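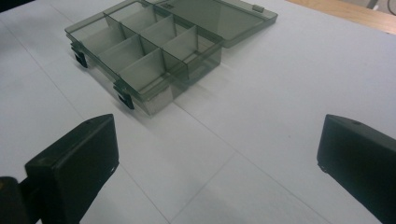

Smoke gray divided box, lid open, latches on one side.

**Subject:** Re: [smallparts] Divided boxes - which ones keep their dividers in?

Eustaquio Bermúdez wrote:

> I have 40 of the old Lumley drawers to empty before the cabinet goes, and I need to settle on a box. Contents are mostly watch and clock screws, taper pins, small brass washers, and a lot of lamp finials and set screws that came to me from the Trujillo shop when it closed. I don't want to buy a dozen of something and find out that the washers slide under the walls and end up in the next bin.
>
> Three questions for anyone who has done this. Clear or tinted? Latches or a friction lid? And do you label the lid or the compartments?
>
> I have one Puletti case here and the lid has split along the hinge, so I'm not inclined to buy more of those.
>
> Eustaquio

Eustaquio,

The picture at the top is the kind I moved to last April. It's a tinted gray plastic, see-through, with a hinged lid that opens all the way and lies flat on the table behind the box. Two black latches on one side. Inside it's a grid, with thin upright dividers running both ways. I buy them from Skonden, the storage place out by the county road, and they sell them with no name on the carton, so I can't tell you who makes them.

To your first question, I was a clear box person for years and I changed my mind. Clear is easier to read from across the bench, no argument there. But every clear box I own has gone cloudy from scratches, and once that happens you can't see much through it anyway. The gray ones get scratched too and it bothers me less. With the lid open the color makes no difference. With the lid shut I can tell brass from steel if the box is under the lamp, and I can't tell blued screws from black ones. If most of yours are blued, get clear.

Second question, latches. A friction lid is fine for a box that lives on a shelf. Mine get carried to the repair table at the library and back, and I had a friction lid let go in the car once. It took two evenings with a magnet and a muffin tin to sort that out, and the brass had to be done by hand. I close both latches every time now, including when I'm only moving the box to the other end of the bench.

The flat lid is something I didn't think about when I bought the first one, and I would look for it now. A lid that stops halfway up wants to tip a lightly loaded box over backward. A lid that lies flat takes up bench space - measure for that. You need the depth of the box twice over. On my bench it means the vise has to be turned out of the way.

As for washers getting under the walls, it depends on how the dividers sit on the floor of the box. Before you buy a dozen, buy one and do this:

1. Put the thinnest thing you own in a corner compartment. For me that's a 5 mm brass shim washer.
2. Close and latch the lid.
3. Tip the box onto each side in turn and give it a few taps.
4. Set it down, open it and look in the neighboring bins.

Mine passed with the shim washers. It did not pass with loose watch hands, which went over the top of a divider on the second tap. Hands and anything else that light should go in a small zip bag or a gelatin capsule first, and then into the compartment. I would do the same with hairsprings in any box at any price.

Third question. I label both, in different ways. The lid gets one strip of tape with a number and a general heading, such as "12 - taper pins, steel." The compartments get a slip of card lying on the bottom, written in pencil, with the parts on top of it. Tape on the dividers didn't work for me. The adhesive lets go, then the parts stick to it. Keep in mind that if you put the number on the top of the lid, you can't read it while the lid is lying open, so I put a second strip on the front wall.

I keep the full list in a notebook, one page to a box. My last full count was 3,973 pieces, and that was only the screws and pins. I don't recommend counting. It was for the insurance form and it used up most of a winter.

One more thing about the move itself. Don't empty a drawer straight into the box. Tip it into a shallow tray, take out the lint and the filings, and wipe the parts down if they're oily. Oil creeps along the bottom of a plastic box and turns the card slips transparent. I did the first few drawers without wiping and had to do them over.

I also tried sorting by thread size from the start, and gave it up. It went faster to sort by head shape first, get everything boxed, and then go back with the gauge one compartment at a time. There are 87 slips in my notebook that still say "thread unknown" and the boxes are perfectly usable as they are.

On the Puletti case, I had the same split in the same place. I ran a strip of cloth tape down the length of the hinge, inside and out, and it's holding the lamp parts now. It won't take being carried around, but you could use it for the finials, which are big enough to find if they fall on the floor.

Are you keeping the Lumley cabinet frame or is that going too? If the drawers are the shallow ones with the brass pulls, I'd like first refusal on the pulls. I can pay postage or trade you taper pins.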